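Can a Robot Tidy Your Desk Yet?

By Rawan Farah
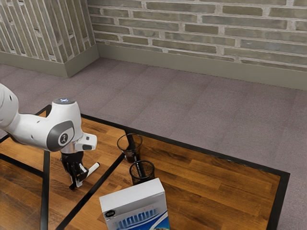 A robot arm in a computer-made room holds a white marker over a wooden table. Two pen cups stand on the table.

Think about the last time you put your pens away. Maybe you were talking to your sister at the same time. Maybe you did not even look at the cup. You picked up a pen, you dropped it in, and it was finished in two seconds.

For a robot, this small job is hard work. Let us see why.

First, the robot must find the marker

You know what a marker looks like from every side. You know it when it is under a paper and when it has lost its cap. A robot gets only a lot of tiny colored dots from its camera. A computer program has to decide which dots are the marker and which dots are the table. If the sun comes in through the window and makes a bright stripe on the wood, the program can make a mistake.

Second, it must hold it

Your hand has five fingers, and your skin feels everything. Many robot arms have only two fingers, which open and close like the tool you use to pick up salad. Two fingers are enough to pinch a marker. But if they pinch in the wrong place, the marker can turn or slip. If they pinch too hard, something soft like a strawberry would be spoiled.

Try it yourself! Use only your thumb and one finger, and keep your wrist stiff. Now put ten pencils in a cup. How many did you drop?

Third, it must put it in the right place

A cup has a small opening. If another pen is already standing in it and leaning to one side, there is less space. The robot has to bring the marker above the cup, turn it so that it points down, and let go at the correct moment. When the cup is made of light wire, one little push can make it fall.

Why practice in a computer?

A real robot arm costs a lot of money, and it can break things while it is learning. So engineers often build a room inside a computer, a little like a room in a video game. They make a table, some cups and an arm. The arm can try the same job again and again, and no pen will roll under a real sofa.

In the town of Rorton there is a small workshop where a robot named Lukelo learns this way. Lukelo practiced putting pens in cups 3,000 times in the computer before it touched a real pen. Then it tried 40 times on a real table. It did the job correctly 18 times. The people in the workshop were happy with this number, even if your teacher would maybe not be!

So, can machines do chores now?

Some chores, yes. Washing machines wash clothes, and round robot vacuums clean floors in many homes. These machines do one job each, and the job is almost the same every day.

In shops and factories, robot arms move boxes and put parts together. There, people can arrange everything so that each box comes to the same place.

Your bedroom is different. Yesterday the sock was on the chair, today it is behind the door. A robot that can tidy any room, with any toys, is still something that engineers are working on.

Words to remember

Gripper: the "hand" of a robot arm.
Simulation: a pretend world inside a computer, used for practice.
Engineer: a person who designs and builds machines.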